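Lamska Home Services, Murncombe branch
Minutes of the staff meeting, December
Held in the break room, 4:10 p.m. Sixteen present, ten chairs.

1. Minutes of the last meeting
Approved, with one correction. The kettle was described as "under review." It is broken.

2. Folding and tidying by machine
The branch manager reported on the work with Lendeo, who are building the machine that will one day put clothes away in clients' bedrooms. Until it can, our people go on doing the job with the hand-held grippers so that it has something to learn from. The branch has sent in 1,616 recordings. Lendeo is pleased and would like more.

Several of the housekeeping team said that folding a sweater with two fingers takes longer than folding it with ten. The manager agreed and said this was understood at Lendeo. It was asked whether it was also understood by the person who sets the visit times. The manager will find out.

Agreed: gripper visits get an extra 16 minutes, starting with the next schedule. Anyone who finishes early is to stay quiet about it.

3. What happens to the jobs
The question carried over from last time was read out again: are we training our replacements? The manager read a statement from the Chauhan office saying that roles would "evolve." Asked what into, the manager turned the page over and found it blank.

After some discussion the following was put on record. No hours will be cut at this branch while the recording work continues. Staff want the same promise for afterward, in writing, and with a verb in it that means something. The manager will take this to Chauhan.

4. Hands and wrists
Two people reported sore thumbs by the end of a shift. Puffy coats and thick blankets were named as the worst offenders, being slippery, large and in no hurry to go anywhere. Gripper work is to be limited to half a shift per person. The request for a lighter gripper has been sent again, in capital letters.

5. Clients' bedrooms
Reminder that clients must sign the consent form before any recording starts, and that a nod from the hallway is not a signature. Letters, photos and medicine go out of sight first. Beds may be recorded as found. Please don't make things neater beforehand out of pride; Lendeo wants the mess, and it is the first customer we've had who does.

6. Any other business
A new kettle was proposed and carried without debate. A proposal to automate the minutes was noted by the minute taker.

Meeting closed 5:05 p.m.
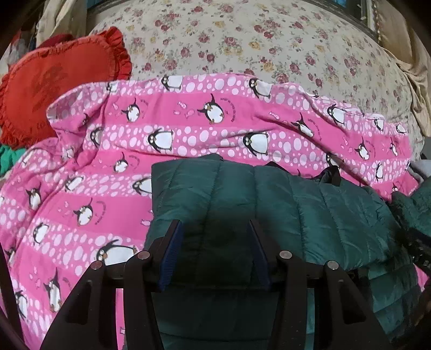 Added after closing: the sign-up sheet for gripper shifts is on the supply room door. Put down first and second choices, and write so the office can read it.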